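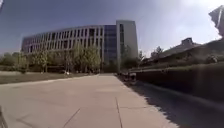
The long walkway at Nasrallah, test ground for the Stitum rover.

MOVLEY WORKSHOP PUTS ITS HOMEMADE ROVER ON THE PAVEMENT

SKISTUDHOLM - The members of Movley, a shared workshop with 27 keyholders and 2 working soldering irons, are pleased to announce that Stitum, their four-wheeled rover, is now being tested outdoors. Indoor trials ended in October at the request of the people who use the lathe.

Stitum was built over almost 20 months of evenings from wheelchair motors, a bread bin and a motor controller that has been replaced more often than the workshop would like to publish. Its job is to follow a paved route at walking pace and stop for anything solid. The joints between paving slabs are its main interest so far. It had been asked to ignore them.

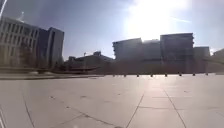
Américo Arruda

The plaza is the harder half of the course. It is wide and pale, and there is little to steer by until the row of bollards on the far side. With the sun just over the rooftops, the glare is as hard on the software as it is on me. I wrote most of that software, so I take its side.

Version 2 of the steering code will be tried next, with a sunshade for the sensor mast and a better latch on the bread bin. Drawings and a parts list are free to anyone who asks at the Movley front desk. Please knock loudly - the bell was needed for the rover.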